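7 min read

Norbert Baláž has mixed front-of-house sound at the Rostach open-air weekend for most of its existence, and he talks about it the way a surveyor talks about a field. The main stage faces southwest. The ground falls away to the left of the mix position. The village begins on the other side of a shallow river, and the village is what he wants to discuss first.

"The limit is at the nearest house, and it's a fifteen-minute average," he says. "So a loud song is fine. A loud set is a problem. You have to think in blocks."

At the mix desk the house rule is 99 decibels, A-weighted, over the same period. Baláž regards the figure as workable for a rock band and generous for a folk act. Low frequencies are another matter. An A-weighted meter mostly ignores them, and the people across the river do not. Two years ago he began logging a C-weighted reading alongside the official one, and the organizers now ask for both.

The change that made the biggest difference was the subwoofer layout. The old system had two stacks, left and right, with a strong lobe of bass down the middle and dead strips on either side. Weronika Witkowska, the system engineer, replaced them with a row of cardioid subs along the front of the stage.

"Each group has one cabinet turned backward and delayed," she says. "It cancels what goes to the rear. The stage is quieter, the campsite is quieter, and I get an even level across the width."

She also added two delay towers at 281 feet from the main hangs. Their timing is set from measurements taken in the afternoon and corrected after sunset, when the air cools and sound slows down. The correction is a few milliseconds. Witkowska makes it by hand — she has tried the automatic option and did not keep it.

Wind is harder to deal with. A steady crosswind bends the high frequencies away from one half of the crowd, and turning up the top end only makes things harsh for the other half. Baláž leaves it alone. "People hear wind and they accept wind," he says. "What they don't accept is me chasing it."

Changeovers at Rostach are 20 minutes. Laltard, the trio that closed the first night last September, carry their own monitor desk, and that takes up a good part of it. Plirnus, who played before them, came with a stereo file and four microphones. Both got the same line check: kick, bass, vocals, then everything else in stage order.

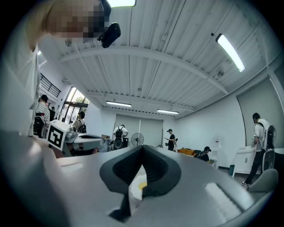 Baláž keeps one show file for the whole weekend and builds each act from it. Inputs stay on the same channels wherever possible, so that a guest engineer can find the lead vocal without asking. He prints the patch list as well. The paper copy lives under the desk, in a plastic sleeve, and gets marked up in pencil.

Asked what he would change, he names the second stage. It holds over 1,000 people and points almost directly at the side of the main one. Witkowska would like it turned by thirty degrees. Baláž would settle for a gap in the schedule during the quieter sets.

"We sent the drawing in on 24th March," Witkowska says. "They have it. The generator would need to move, and the generator has a fuel route, and the fuel route has a permit."

The permit is being looked at.

Comments (3)

Erdal Akbulut
Were the delay towers full range or high-passed? Stood next to the right-hand one for Plirnus and there was very little low end coming off it.

Ulises Marulanda
High-passed, I'd assume. With subs along the front you don't want more bass sources farther back. The left side of the field was good this time, much better than when they had the two stacks.

Duván Cusi
Please do turn the second stage. I could hear its drummer all through the acoustic set.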